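An Afternoon at the Puvetti Open Day

I signed up for the Puvetti open day back in May mostly because Nabila Kettani was giving the tour, and I've been reading her notes on workcell rules for years. The Flandton site is a long drive for me, so I got there with coffee in one hand and my badge already on upside down.

First stop was the simulated bench, where they try out every rule before it goes anywhere near the shop floor. A white arm, a wooden table, hand tools all over it. I could have stayed there all day!

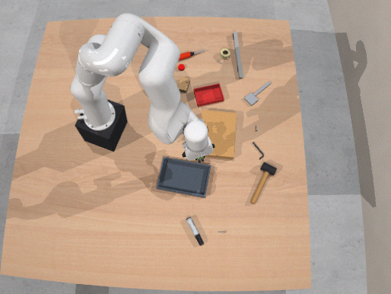
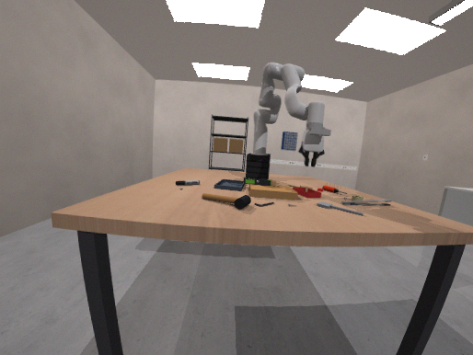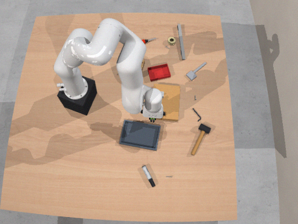 Hammer, screwdriver and a shallow tray or two in every one of these views.

The rules for the bench

Nabila handed out a two-page sheet they call Zaki (the name of the first person who wrote it, I think, but I forgot to ask). Most of it is stuff you'd hope everyone does already. Agree on where the arm waits between jobs and write it down. Log every object on the table by name, down to the screws. If anything gets moved, it's a new layout and gets a new number. They're up to layout 1,088.

The part I liked best was the approach rule. The gripper has to stop above a tray and hold before it goes any lower, and the hold is 900 milliseconds in their setup. A guy from Larkstead thought that was way too long and said so, and we got a good ten minutes of arguing out of it. Nabila's answer was that a person watching needs time to see which way the arm is headed - fair enough, though I'd still like to see it tested shorter.

Small parts and long handles

I asked about the little screws, which are my own headache at work. Their rule is that small parts stay in the layout even when the job has nothing to do with them, and a run that nudges one gets marked down. Handles are trickier. They score a hammer by its full length, handle included, and layout 735 is the one that made them add that line.

Lunch was sandwiches in the hallway, and the parking lot was a mess by 2. I came home with the sheet, plus a page of questions I never got to ask. If you go next year, wear comfortable shoes and grab a seat near the front for the rules talk, the speakers in that room are pretty quiet.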